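Treloar Barrow Radar Notes - README

38 shares | 4 comments

Hi, and thanks for downloading! This is my cleaned-up copy of the ground radar survey we did on Treloar Barrow in March, plus my own notes on what might be under it. I'm an amateur, so please read the notes with that in mind and trust the raw files first.

What you get

There are 27 survey lines, all walked north to south over the mound, one file per line. Each trace has 1,000 samples. File names start with the line number, and the start and end points are in the sheet called lines.csv. The folder called "processed" has the same lines after I took out the background and boosted the deeper signal (probably a bit too much on the later ones, I was getting impatient).

The interesting bit

On the east side there's a strong flat reflection that I read as a capstone, with a quiet patch right under it. A quiet patch could be an empty chamber. It could also be nice even sand, or me wanting a chamber very badly.

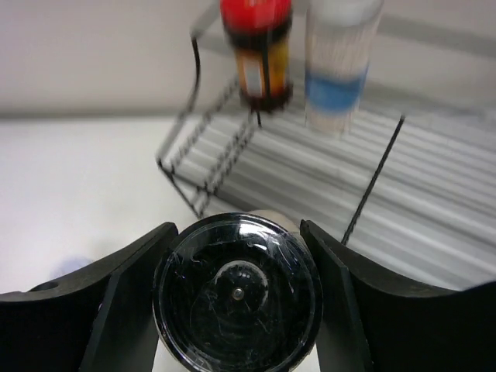
Rakiya Anozie wrote back that she'd bet on sand, and that a real void would usually give a brighter echo at the top, with the signal flipped the other way. She also asked for the untouched versions of the east lines before anyone says "burial chamber" out loud again. Fair enough - they're in the folder called "raw_east" now.

Known problems

Two of the lines stop early where the brambles got too thick. I left them short and didn't fill in the gap. The depth scale is a guess based on one speed for the whole mound, and the soil clearly changes near the old ditch, so don't measure anything off my plots with a ruler. Gerd Kettler also spotted that I'd mixed up east and west in the first upload. If your copy has no file called fixes.txt, get the new one. 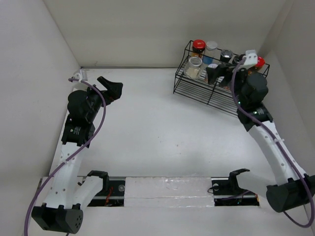

How to open the files

I used Nivano for the processing, and its project file is included. Kanum opens the raw lines too, but it ignores the start points, so you'll have to paste those in from lines.csv. The plots are ordinary PNGs.

Using it

Do what you like with it, just mention the barrow by name and send me whatever you find. I'd love to see someone try a proper depth model! And please don't go digging, the mound is protected.

Contact: use the form on the Skinau page | Back to top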